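3.2 Hand-held gripper build

The gripper was built in the shared workshop at Cetelstead between other users' bookings, with no machine tools beyond two filament printers and a bench drill. All structural parts were printed. The shell was divided into a left and a right half, joined along the underside with M3 screws into heat-set inserts. An early version printed in one piece took longer than a working day and warped at the rear corner, so the split layout was kept for every later unit.

The finger carriage runs on a short rail bought second-hand from Kobzar. Travel is limited to 60 mm by a printed stop at each end. The trigger is linked to the carriage by a braided cord over two pulleys, and a return spring keeps the fingers open when the hand is relaxed. We tried a rigid link first. It was stiffer, but it transmitted any twist of the operator's wrist straight into the carriage and the rail began to bind within a few sessions.

Total mass of the assembled tool, without the battery, is 418 g. The battery and recorder are carried separately and add nothing to the load at the wrist. Operators in the June sessions reported tiredness in the forearm after 50 minutes of continuous use, and session length was capped below that figure from then on.

The camera sits behind the fingers and looks forward along the tool. Its lens is wide enough to take in a good part of the tool's own body along with the room ahead, which fixes the position of the shell in every recording and gives a simple check on whether the mount has moved. If the outline of the shell shifts between the first and last recordings of a session, the data are set aside and the mount is re-tightened.

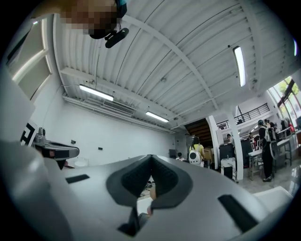
Figure 7. View from the camera on the hand-held gripper in the workshop. The light grey shell fills the lower half; the dark grey V-shaped pad with its black textured insert lies near the centre of the shell. A black-and-white marker tag is visible at left.

Two points in Figure 7 affect later processing. The first is the amount of the view taken up by the shell, which is masked out before any feature matching is done. The mask is drawn once per unit by hand and reused. The second is the lighting. The linear ceiling fittings and the large windows at upper right are both in view when the tool is tilted back, and automatic exposure was found to hunt as it passed between them. Exposure was therefore locked at the start of each session, at the cost of some noise in the darker corners of the room.

Wide-angle distortion was corrected with a printed calibration board and the routine supplied with Tomedus. The remaining error was largest towards the edges, where straight roof members still show a slight bow after correction. No task in this study depended on measurements taken there.

Nhyira Dogbe assembled the second unit from the drawings alone, without help from the first author, and noted two faults in them: the insert depth on the right half was given from the wrong face, and the cord length left no allowance for the knot. Both were corrected before the files were placed in the Jullach repository. Assembly of the second unit took two evenings, excluding printing time.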